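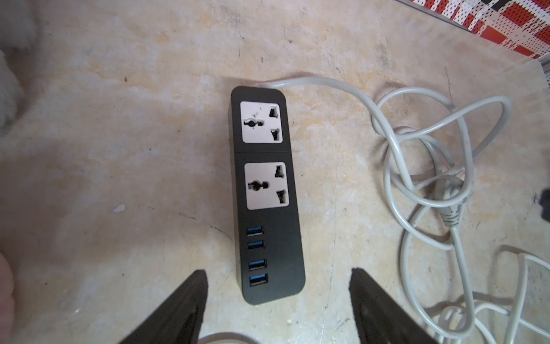 I've gone and bought a notebook. Proper paper, too, because I've decided I'm going to learn the names of the birds in my own garden before I'm too old to hear them.

It started with my neighbour Haf Wynne, who leaned over the fence in April and asked if I'd heard the blackcap. I said yes, lovely, and then went indoors and looked up what a blackcap was. (Small, grey, sings like a flute falling downstairs!)
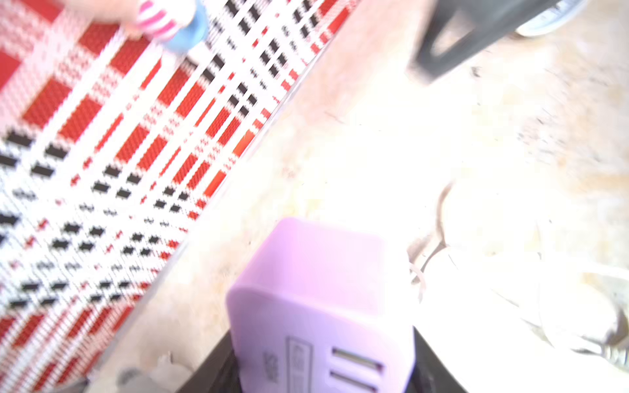 Vetmont, May 6, 2025

Up before five this morning with a flask and a blanket. I got 3 birds I was sure of: robin, wren and wood pigeon, and the pigeon hardly counts as he sits on the shed shouting at me all day. Then something in the hawthorn went off like a squeaky wheel and I had no idea at all. Great tit, says Haf, it's always a great tit. 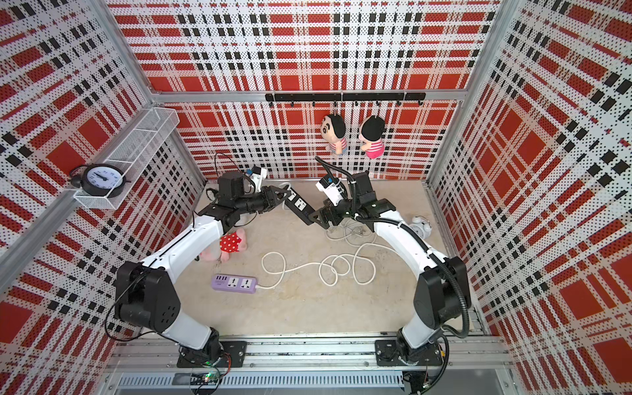

Red, white and black plaid, with two plush dolls on the hooks.

The book I'm using has 700 pages and weighs as much as a cat, so it lives on the kitchen windowsill and I run in and out in my slippers. I've got as far as page 74, still on ducks, and I haven't got a pond.
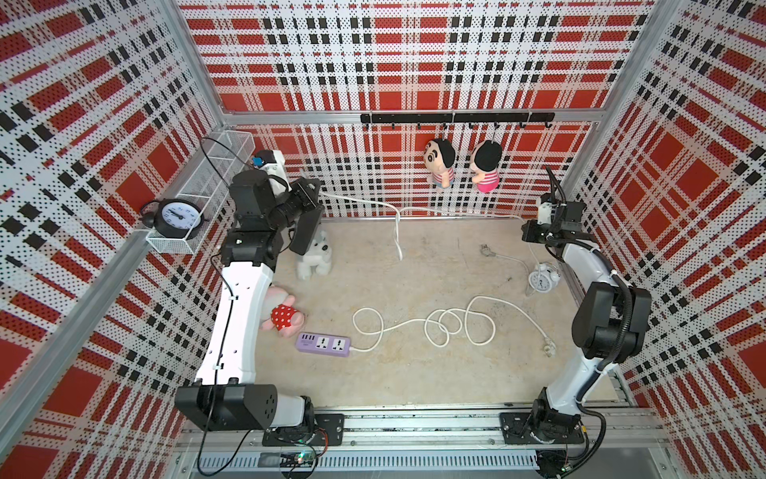 So I'm skipping ahead to warblers, ducks or no ducks, and I'll go back for the rest in winter when it's all gone quiet. If you've got a good way of telling a chiffchaff from anything that isn't singing its own name, please leave it in the comments. I've put the flask by the door for tomorrow.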